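**Jun 26, 2026**

## Communication students finish first year of Brurgate health line project

Students in the Department of Communication's health messaging course have completed a year of work with the Brurgate Community Clinic, which asked the department last summer to help rewrite the material it sends to new patients.

The clinic serves the neighborhoods east of the rail yard, where many households speak more than one language. Its welcome packet had grown to 40 pages over the years. Patients told front desk staff that they rarely read past the first few, and missed appointments were often traced to instructions buried near the back.

Over two semesters, students interviewed 50 patients and sat in on intake visits with permission. They then drafted a four-page packet, a set of text message reminders and a short phone script for the clinic's evening line. All of it was tested in English and Spanish before the clinic approved it. A Tagalog version is in progress.

The new packet went out in the spring. By the end of May the clinic had mailed or handed out 1233 copies. Staff report fewer calls asking where to go for lab work, although they caution that it is too early to say anything about missed appointments. A fuller review is planned for the winter.

Two graduating seniors used the project as their capstone and presented it at the Mohamedi Forum on regional health earlier this month. Their poster, which compares the old and new wording of the medication refill instructions, is on display outside the department office on the second floor.

The Zurnis Fund has renewed its support for another year. The money covers translation, printing and bus fare for students traveling to the clinic — the last of these was the most common request in the end-of-year survey. Students who want to join the fall group should have completed the introductory research methods course and should apply through the department by the second week of classes. Spanish speakers are especially encouraged to apply.

### Elsewhere in the college

Summer hours for the advising office are 9 a.m. to 3 p.m., Monday through Thursday. The Gidico Reading Room is closed for new carpet and will reopen before the fall semester. Books on course reserve can be picked up at the main library desk until then.

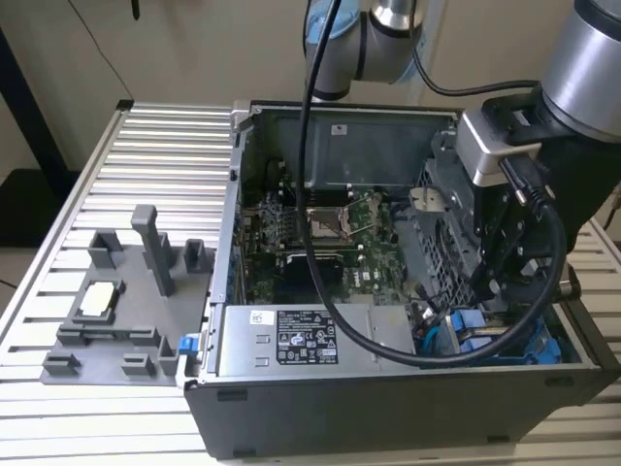 *A desktop computer with its side panel off, on a workbench.*

Items for the next newsletter may be sent to the college communications office. Please keep them under one page and include a phone number for questions.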